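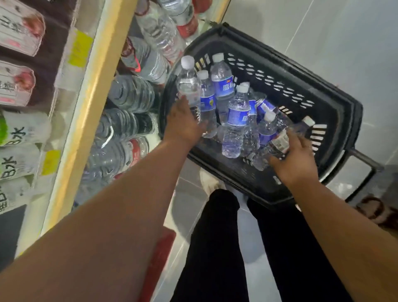
November

Diary of the Warden, Udcombe Parish Hall

By Lieven Boersma

The water company's notice was received at seven in the morning and took effect at nine. The main beneath Tasden Lane is to be relined over the coming week, and the supply to the hall, the almshouses and the lower cottages will be interrupted daily until four in the afternoon. I have written to the company to record that two hours is not adequate warning for a building in public use. I do not expect a reply.

The lunch club went ahead. Mrs Khúc had filled both urns before the supply was cut, and her foresight is to be commended. Bottled water was bought in for the tables, and the receipt has been placed in the petty cash tin. The soup was leek. Attendance was good for the month, although the Shen family sent their apologies.

In the afternoon I met Mr Lacroix to go over the accounts for the roof. The appeal stands at £4,000, which includes the £1,000 from the Graka bequest. Mr Lacroix is of the opinion that the bequest should be held back until the north gutter has been inspected. I had wished to see the work ordered before the frosts, and said so. We agreed to obtain a second estimate and to speak again when it arrives. The first estimate makes no mention of scaffolding, and I was sorry not to have noticed this when it was first laid before us.

The hire book was brought up to date. Miss Lü has asked for the small room on two further evenings for her calligraphy class, and these have been granted at the usual rate. The badminton players have again left the store unlocked. A letter has been sent -- the third this year -- and the key will be withdrawn if there is another occasion.

Mr Kong called at half past three with the proofs of the parish history. The printer proposes a run of 300 copies, and I have approved it. The book has come out at 247 pages, rather longer than was intended, owing chiefly to the chapter on the turnpike. I read that chapter again this evening and would not lose any of it, but the map of the old toll road is printed upside down and must be corrected. There is also some confusion between the two rectors of the same name, father and son, whose dates have been exchanged throughout.

The supply was restored at twenty past four. The taps in the kitchen ran brown for several minutes and the cistern in the gentlemen's lavatory has since developed a knock. I have entered it in the repairs book.

Rain after dark, with wind from the west. The bucket has been put out under the north gutter. Locked up at ten.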